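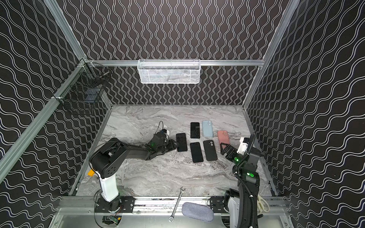
Figure 1. Handset sorting station, table laid with six phones, wire baskets on the back and left walls.

Metitz handset sorting – progress report for May
Prepared by Ivar Løken for Zane Jaunzems, Kenton

1. Work done in the period

The table layout was settled in the first half of the month. Phones are now laid out in a loose group near the middle of the marble-patterned top, some screen up and some face down. The earlier practice of lining them up in a row has been dropped, as it did not match the way returns reach the Mets depot.

Both baskets are fixed in their final places. The white one hangs from the middle of the back rail and is long and shallow. The black one is clipped to the post on the left, close to the back corner. Under the current sorting rule, phones in a case go to the white basket and bare phones to the black one. Gunārs Kütt has asked for a deeper white basket. A quote is awaited.

The stock of phones for sorting stands at 96. Most are black. The set in Figure 1 is typical in this respect: four black phones, one in a pale light-blue case and one in a dusty pink case. One of the four is also in a case, black on black, lying face down. Such phones remain the hardest to sort correctly and make up the larger part of the errors logged so far.

2. Runs logged

The target for the period was 1000 sorting runs. The number accepted after checking was 900. The shortfall falls almost entirely in the second week, when the wall panels were changed from plain black to the present wave-line print and the table could not be used. Runs are capped at 60 seconds; any run still open at that point is logged as failed and kept in the records.

Checking was done by Margus Rimkutė. Runs were turned down for two causes: a phone left out of the log, or a phone placed in the wrong basket and logged as correct. The second cause has become rare now that the log sheet has a separate line for black cases.

3. Open points

Glare. The bare black screens are reflective. Tsutomu Koyama has tried two lamp heights and prefers the higher one, but the results have not been written up.

Table top. The veins in the marble pattern are dark in places, and a black phone lying over one is harder to pick out. A plain top has been priced through Zorkivex. We do not propose to buy it in this period.

Cases. More coloured cases are needed. The present stock is heavy on black, and the case rule has been tested too little on other colours.

4. Spending

In line with plan. The wall panels were charged to the fittings line, which is now fully used. The deeper basket – if agreed – would need to come from small parts.

5. Next period

Close the gap in accepted runs, finish the lamp note and add mixed cases to the stock. A decision from Kenton on the basket is requested before the next set of runs begins.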